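How I Set House Rules for Simulated Robot Tasks

I've been building little tabletop tasks in simulation for a while now, and last April I finally sat down and wrote proper rules for them. I should have done it sooner! I had 452 saved runs in a folder called Momance, and I couldn't tell you which ones were any good. If you're starting out, steal these and change whatever doesn't fit.

Step 1. Write the pass rule before you run anything. One sentence, plain words. Mine for the sorting task says the part has to be let go and sitting still, and the arm has to be clear of it for 2 seconds. If you write the rule after watching a few runs, you'll bend it to fit the runs you like (I did, twice).

Step 2. Lock the seed and save it with the run. I also save the physics time step and the version of the scene file. Put them in the same file as the results, please, and not in a notebook. I lost a whole weekend on a task called Clenstead that way.

Step 3. Set limits as if the arm were real. Joint speed, grip force, how close the gripper can come to the tabletop. A simulated arm will happily do things that would wreck a motor, and then your nice score means nothing on hardware. I keep my limits in one shared file named Truvham and every task reads from it.

Step 4. Change one thing at a time. Lighting, part positions, friction, whatever you like, but one per batch. My batches are 100 runs each, and I give every batch a name that says what changed. 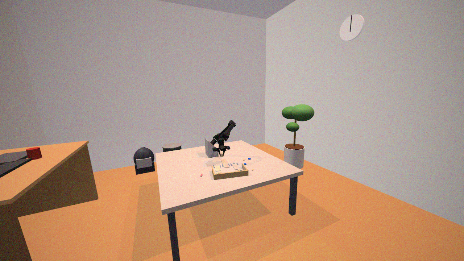

Small parts need their own rule, by the way. They're the ones that slide or sink into a surface when the contact settings are off, and a run like that can still get marked as a pass. So I check for overlap between parts at the end of every run and throw out anything that fails. Out of 2,175 runs since I added the check, I've caught plenty that I would have kept before.

Step 5. Keep the failures. Tag them with a short reason (dropped, timed out, hit something) and leave them in the same folder as the passes. When I go back to tune the grasp, those tags are the first thing I open.

Next on my list is a naming rule for scene files, because I currently have three called "final."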